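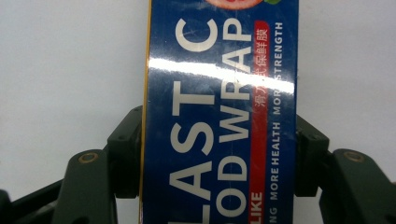
**Werkbuch Raum 105, Haushalts- und Verpackungstechnik, Mai**
Eintrag: Iraís Mendoza
Gegengelesen: Vusumuzi Van Wyk
Vorgang: Aufbewahrung länglicher Kartonverpackungen (Folien, Wickel, Beutelrollen)

## 1. Anlass

Die Lehrküche in Bendstead hat um einen Vorschlag gebeten, wie Folienkartons und vergleichbare Packungen künftig am Arbeitsplatz aufbewahrt werden sollen. Bisher liegen sie in der Schublade unter der Arbeitsfläche, quer über den Schneidbrettern. Beanstandet wurden eingedrückte Ecken, aufgesprungene Deckellaschen und die Suche nach der richtigen Packung während des Unterrichts.

Geprüft wird die Ablage in offenen Körben auf dem Tisch. Der Schrank bleibt als Vorratsort bestehen und ist nicht Teil dieses Vorgangs.

## 2. Material

- Blauer Karton, Frischhaltefolie, Aufdruck „PLASTIC FOOD WRAP“, daneben chinesische Angabe 滑刀式保鲜膜 (Frischhaltefolie mit Schiebeschneider). Im Weiteren „Blau“.
- Langer roter Karton mit weißem Etikettfeld und buntem Aufdruck. Im Weiteren „Rot“.
- Schwarzer Korb aus Drahtgeflecht, oben offen, vier kleine Füße, eine Stirnseite höher und gerundet, die andere niedriger.
- Weiße rechteckige Unterlage auf hellem Holztisch.
- Küchenwaage und Stahllineal aus dem Bestand Ruker.

Die Inhalte der Kartons wurden für die Versuche nicht ausgetauscht. Eine Gesamtladung aus Korb, Blau, Rot und zwei Rollen Beuteln wurde mit 957 g gewogen. Einzelgewichte stehen auf dem Beiblatt und werden hier nicht wiederholt.

## 3. Aufstellung

Alle Ablagen wurden auf der weißen Unterlage vorgenommen. Sie dient als Bezugsfläche: Der Korb wird auf die linke Hälfte gestellt, die rechte bleibt für die Packung frei, die als Nächstes an der Reihe ist. Herr Van Wyk hatte zunächst vorgeschlagen, den Korb mittig zu stellen. Dabei ragte der zweite Karton über den Rand der Unterlage hinaus und musste beim Aufnehmen jedes Mal nachgeführt werden. Die Aufstellung links wurde daraufhin beibehalten.

Die höhere Stirnseite des Korbes zeigt von der arbeitenden Person weg. Diese Ausrichtung ist für die Lehrküche verbindlich zu übernehmen. Bei umgekehrter Stellung muss über die hohe Wand gegriffen werden, und die Aufdrucke im Korb sind im Sitzen kaum zu lesen.

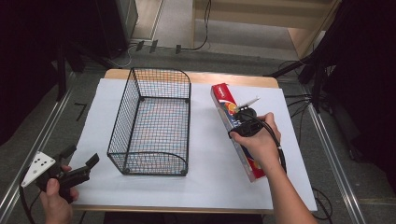
*Abb. 2: Korb und roter Karton auf der weißen Unterlage.*

## 4. Durchführung

Es wurden 7 Durchgänge angesetzt. Die Reihenfolge der Packungen wurde vor jedem Durchgang neu festgelegt und auf dem Beiblatt vermerkt.

**Durchgang 1 und 2.** Kartons flach in den Korb gelegt, Aufdruck nach oben. Ordentliches Bild, jedoch verdeckt die obere Packung die untere vollständig. Zur Entnahme der unteren Packung muss alles andere auf den Tisch zurück.

**Durchgang 3.** Kartons auf die schmale Längsseite gestellt. Beide Packungen sind erreichbar. Blau kippt, sobald Rot entnommen wird, und liegt danach schräg gegen das Geflecht. Die Deckellasche blieb geschlossen.

**Durchgang 4.** Wie Durchgang 3, zusätzlich eine Beutelrolle als Füllstück dazwischen. Stand deutlich besser. Gegen diese Lösung spricht, dass das Füllstück selbst Ware ist und im Betrieb entnommen wird.

**Durchgang 5.** Kartons schräg eingestellt, ein Ende auf dem Korbboden, das andere gegen die hohe Stirnseite gelehnt. Die Packungen stehen über den Korbrand hinaus, lassen sich am oberen Ende gut fassen und bleiben lesbar. Bei vollem Korb ist der Schwerpunkt nach hinten verlagert. Gekippt ist der Korb nicht, er wurde beim Herausziehen von Rot jedoch einmal mitgezogen.

**Durchgang 6.** Wiederholung von 5 mit rutschhemmender Einlage der Firma Sturna unter den Füßen. Kein Mitziehen mehr festgestellt.

**Durchgang 7.** Entnahme durch Frau Mahlangu aus der Lehrküche, die an den vorangegangenen Durchgängen nicht beteiligt war. Ohne Einweisung griff sie die schräg stehenden Kartons am oberen Ende und stellte sie auch dort wieder zurück, Blau allerdings mit der Schneidleiste zur Hand hin. Siehe Abschnitt 6.

## 5. Lesbarkeit der Aufdrucke

Blau ist der günstigere Fall. Die weißen Großbuchstaben auf dunkelblauem Grund laufen in Längsrichtung des Kartons und füllen einen erheblichen Teil der Fläche. Steht die Packung aufrecht oder schräg, liest sich die Schrift von unten nach oben; dies wurde von allen Beteiligten als zumutbar bewertet. Das schmale rote Band mit der chinesischen Produktangabe ist aus der Nähe gut zu erkennen, vom Nachbartisch aus nicht mehr. Die kleineren Zeilen am Rand („MORE STRENGTH“, „MORE HEALTH“) tragen zur Unterscheidung nichts bei und können beim Einordnen außer Betracht bleiben.

Bei Rot ist der Text auf dem weißen Feld klein und dunkel gesetzt. Unterschieden wird die Packung im Betrieb an der Farbe. Dies genügt, solange nur eine rote Packung im Korb steht. Für die Lehrküche wird eine Zusatzbeschriftung an der oberen Schmalseite empfohlen, schwarzer Stift auf weißem Klebeband, Schrifthöhe nach Hausvorlage.

Durch das Drahtgeflecht hindurch sind die Farben zu unterscheiden, die Schrift wird vom Raster gestört. Ein Korb mit geschlossenen Wänden schneidet in diesem Punkt schlechter ab. Das Modell aus weißem Kunststoff, das im Vorjahr beschafft wurde, sollte daher für Schwämme und Tücher verwendet werden.

## 6. Schneidvorrichtung

Packungen mit Schiebeschneider sind so einzustellen, dass der Schneider geschlossen und an einem Ende der Schiene steht. Verbleibt er in der Mitte, kann er sich beim Einstellen im Geflecht verfangen. An einer älteren Packung aus dem Vorrat war die Schiene auf diese Weise bereits aus dem Karton gelöst; das Stück wurde ausgesondert.

Packungen mit Zahnleiste werden mit der Leiste zur hohen Stirnseite gestellt. Der Hinweis ist in die Unterweisung der Lehrküche aufzunehmen. Ein Aufkleber am Korb wurde erörtert und vorerst zurückgestellt.

## 7. Zustand des Korbes

Geflecht ohne Bruchstellen, Rahmenstäbe gerade. Ein Fuß saß zu Beginn locker und wurde nachgedrückt. Nach Durchgang 6 erneut geprüft, fest. Am Boden des Korbes hatten sich Kartonfasern abgesetzt, mit weicher Bürste entfernt. Feuchtes Abwischen ist laut Beschaffungsunterlage zulässig, die Trocknung hat umgekehrt auf dem Gitter zu erfolgen.

Die Unterlage zeigt an der Stellfläche schwache Druckpunkte der Füße. Mit der Sturna-Einlage treten keine weiteren auf.

## 8. Vorläufige Festlegung

1. Ein Korb je Arbeitsplatz, links auf der Unterlage, hohe Stirnseite nach hinten.
2. Kartons schräg einstellen wie in Durchgang 5, Einlage verwenden.
3. Höchstens zwei Kartons je Korb. Beutelrollen kommen in die Schublade.
4. Angebrochene Packungen vor ungeöffneten.
5. Beschädigte Kartons werden umgehend gemeldet und nicht mit Klebeband instand gesetzt.

Zu Punkt 3 besteht keine Einigkeit. Frau Mahlangu hält drei Kartons für erforderlich, da neben Frischhaltefolie auch Backpapier und Aluminiumfolie griffbereit sein müssten. Herr Van Wyk verweist auf die Standfestigkeit. Ein breiterer Korb gleicher Bauart ist im Katalog geführt, die Lieferzeit wird erfragt.

## 9. Offene Punkte

- Backpapier im Überformat: Karton länger als Blau, noch nicht erprobt. Muster liegt im Schrank, oberes Fach.
- Verhalten bei feuchtem Karton. In der Lehrküche stehen die Körbe voraussichtlich in der Nähe der Spüle.
- Beschriftung der Schmalseite mit Frau Mahlangu abstimmen, gegebenenfalls zweisprachig.
- Beiblatt 2 ist nachzureichen; die Spalte „Entnahme links/rechts“ wurde in den ersten beiden Durchgängen nicht geführt und kann nicht nachgetragen werden.

Der Tisch in Raum 105 bleibt bis Sonntag für diesen Vorgang belegt. Kolleginnen und Kollegen, die die Unterlage benötigen, wenden sich bitte vorab an mich. Der Korb ist nach Gebrauch wieder an die Markierung zu stellen.

*I. Mendoza*

**Nachtrag V. W.:** Punkt 5 der Festlegung bitte mit der Lehrküche besprechen, bevor er ausgehängt wird. Klebeband wird dort seit Jahren verwendet, und der Ersatz jeder eingerissenen Packung ist im Verbrauchsansatz nicht vorgesehen. Im Übrigen einverstanden.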